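Baloch Street Neighbors, December 2024

Blankets, again

It's the time of year when I write about blankets, and those of you who have been getting this newsletter for a while can skip to the recipe swap on the next page if you must. But I hope you won't, because I've learned a few things since last winter and I got at least one of them the hard way (more on the dryer in a minute).

Our house is a blanket house. We keep the heat low, partly to save money and partly because the furnace makes a noise like a truck when it kicks on, and so from Thanksgiving until sometime in March everybody drags something warm from room to room. Couch, kitchen table, back to the couch. They get coffee on them. They get cracker crumbs and dog hair and whatever it is that makes a sock stick to fleece like it's been glued there. And every year I used to wash them all in one big heroic load and wonder why they came out feeling like a doormat.

So, the washing. Cold water, or barely warm. Half the soap you think you need. I was a big pourer for years, I really was, and all that extra soap just sits down in the fibers and makes them stiff. If your blankets already feel crunchy, run them through again with no soap at all and look at the water. Mine was cloudy! And please skip the fabric softener on fleece. I know it smells nice. It leaves a coating, and the coating makes the fluff lie down flat.

Two blankets to a load, tops, if they're the big kind. They need to move around in there. I used to cram in 4 and the middle one would come out with a dry patch on it, which should have told me something. 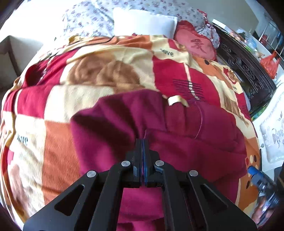

Magenta fleece, with its little cream tag near the edge.

Now the dryer. Last winter I put my favorite throw in on high, went off to a phone call that ran long, and came back to something that felt like the scratchy side of a sponge. Fleece is plastic, more or less, and it doesn't like being cooked. You can't undo it either. I tried brushing it, I tried vinegar, I tried a conditioner a neighbor swore by, and it's now the blanket that lives in the trunk of the car. Low heat or no heat, 30 minutes, then over a door or the shower rod to finish. Fleece hardly holds any water after a good spin, so this is less of a pain than it sounds.

Wool is a whole other animal (sorry). I have just one wool blanket, a heavy old thing from Sirari that I bought at the church sale in Prurkham, and I mostly leave it alone. I hang it on the porch on a dry, windy day, give it a shake, and bring it in before the birds find it. If something spills, I dab at it with cool water. I'm too scared to do more than that, and if one of you washes wool at home without disaster, please write in and tell us how.

Loose threads: don't pull! Snip them close with small scissors, or if it's a loop in a knit, poke it through to the back with a crochet hook. If the edge stitching is coming undone, a blanket stitch in any thick thread will hold it, and it's the easiest thing in the world to learn. I did mine in front of the TV over a couple of evenings. The corners are a bit lumpy. It's held up fine.

As for where to put them all, I've given up on the linen closet. We have a big Folura basket by the stairs and they get rolled up and shoved in there, and the dog has opinions about it.

One last thing, and it's the reason I wanted to get this in before the holidays. The blanket drive is on again at the Prurkham library, in the front hall by the coat hooks. Last year we sent off 500 and this year I'd love to beat it. They'll take fleece, wool, cotton, baby size or bed size, as long as it's clean and doesn't have big holes. A mended edge is fine. Pet blankets go in the separate bin, and those can be as ratty as you like. Please fold them and tie them with string if you can, as the bags split last time and it made a real mess of the stairs.

Drop-off is any time the library is open, right up to the holiday closing. If you can't get there, leave yours on my porch and I'll take it over with mine.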